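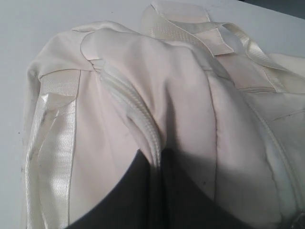 What the second arm really costs

I spent most of September on a spreadsheet, and the arms were the easiest line on it. I'm writing this up because when I was planning I found plenty of reviews of robot arms and very little on what to put in the budget around them.

The job is handling soft goods. Bags, mostly. A customer return comes in, someone has to open it, check the pockets and close it again. My plan was to see how much of that a pair of arms could do on a bench before the shop in Putham spent money on a proper cell.

I first priced it with one arm and a clamp. The Flostimau quote looked fine and I nearly signed it. Then I spent an evening opening and closing zippers with one hand behind my back. A duffel slides, folds over and bunches up at the end of the zipper. A clamp holds one spot, and you need to hold a different spot every few inches. So the budget went to 2 arms, and everything attached to an arm doubled with it: grippers, brackets, cables, spare fingers. 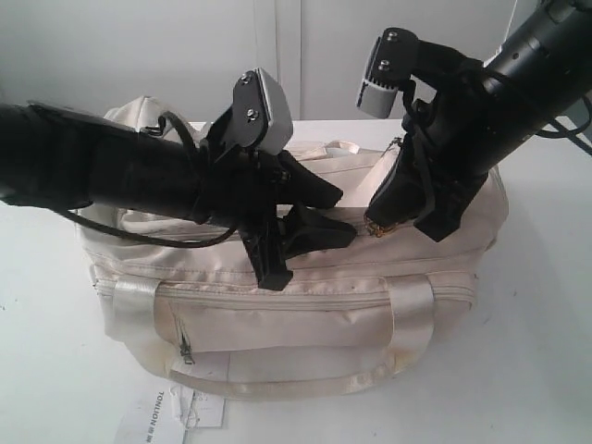
Cables deserve their own line. I had them under "misc" and that was a mistake. Once you have two arms working over the same bag, the slack has to go somewhere, and the lengths that come in the box suit an arm standing by itself. Add clips, sleeves and one spare of every cable.

The rest of the extras came to $2,027, which I had not planned for at all. The biggest part was the bench. I wanted a plain white top, big enough for a full-size duffel with the straps spread out, and stiff enough that it doesn't shake. Visser sells one that fits, but freight cost more than I expected. After that came brackets and a box of screws.

Test items are cheap but they do add up. I put down 12 bags in different fabrics and sizes. Buy ordinary ones, with straps and paper tags, and don't tidy them up first. Light colors show dirt quickly, so if you care about that, get dark ones too – I'd split it evenly.

If I were starting over, I would set up the sheet in this order:

1. The item. Write down the largest and softest thing you need to handle, and measure it with the straps out.

2. The grip. Decide how many places it has to be held at once. For a zipper along the top of a bag, my answer is two.
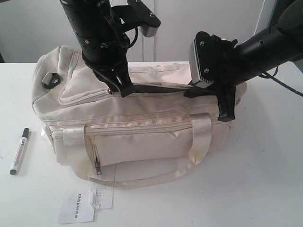

3. The bench. Size it from the item, then add room for the arms to come in from the sides.

4. Spares. Fingers first, then cables. Purnness wanted a minimum order on fingers, so ask about that early.

5. Your own time. I left this blank the first time and had to go back and fill it in.

The shop has the revised sheet now. I'm still waiting on a second freight quote for the bench.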